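Ticket 3622
Subject: Long dark garments stalling the folding line
Site: Lekard linen and garment service, finishing room
Opened by: Jairo Agudelo, shift lead
Status: Open, workaround in place
Priority: Medium

Original report

Hi all, first off, the line is running great on most things and the crew is really warming up to it. Shirts, towels, pillowcases, all good. The trouble is long black pieces. Anything dark, soft and longer than the table is wide goes in fine, gets lifted, and then the arm just hangs there with the cloth up in the air until it times out. Then the light goes amber and one of us has to walk over and clear it.

It started after the August update. Before that it would grab a bad spot and try again, which was slow but it got there. Now it doesn't try again at all.

What I tried already:
Restarted the cell from the panel. No change.
Cleaned both cameras and the table. No change.
Turned off the overhead light closest to the arm. A little better, then the same.
Sent the same black dress through 7 times. It stalled on 6.

Log line that comes up every time:
EDGE_SEARCH timeout, no second corner, hold for operator

Jairo

Reply from Seneviratne, support

Thanks Jairo, this is a really useful report, and running the same dress over and over was exactly the right test. The timeout means the arm has one corner and can't find the other one. On black cloth the folds all look alike to it. The August update made the corner check stricter, so it now waits for a person instead of grabbing at a guess.

Please do the following at the panel:
1. Open Recipes, then Garments, then Long.
2. Set Edge search time to 500 (it's in hundredths of a second).
3. Set Retry on timeout to Yes.
4. Save and run a few dark pieces with someone standing by.

Also, does it happen with trim? Anything shiny near a hem or a waist?

Reply from Jairo

Settings are in. It retries now, hooray! Fewer stalls, and the crew noticed before I said a word. Plain black trousers are going through. Dresses still stop maybe one time in three.

And yes on the trim! Good call. The ones with a shiny band are the worst of the bunch. The arm goes straight for the band like it's the edge of the cloth, pinches it in the middle of the garment and then has no idea where it is. Erkby on the late shift saw the same thing with a beaded collar.

While I have you, something that isn't a bug. When we used to fold by hand, each person had a table and you did your own pile start to finish. Now three of us float between the cell and the hand tables, and the amber light decides where you go. Most of us like it (my shoulders sure do), but it's hard to get into a rhythm when you get called over for every dress. Could the cell set a hard piece to one side and keep going? We could do all of those together at the end of the hour.

Reply from Seneviratne

Love that idea, and it can be done today. There's a Set aside option under Long, just below the retry setting. Turn it on and pick the left bin. After two failed tries the piece goes in the bin and the line moves on, no amber light until the bin is full.

The trim problem is on us. The corner finder learned mostly from shirts and flat linen, and it needs many more dark pieces with bands, beads and sequins, picked up by people who know how to handle them. I've passed your notes to Gitau, who looks after the training clips.
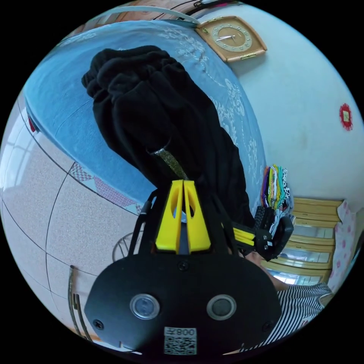
Gitau would also like to hear from your crew about where they take hold of a banded dress when they fold it by hand. A couple of sentences from each person is plenty. It doesn't have to be technical.

Reply from Jairo

Set aside is on and it's a huge difference. We did the whole bin in one go before lunch with the radio on. The new folks are learning dresses a lot faster this way too, seeing them one after another with somebody experienced at the next table.

I asked around for Gitau. Everybody starts at the shoulders and lets the band fall where it wants. Erkby lays the skirt out first, then goes up to the shoulders, and won't hear otherwise. I'll type up the rest and attach it here.

One small thing: the bin full light is the same amber as the stall light. Can we get it in blue?

Reply from Seneviratne

Blue is in the next panel update, I put in the request this morning. Leaving this ticket open for the trim fix. Please keep Edge search time where it is until then, and send the crew's notes whenever they're ready.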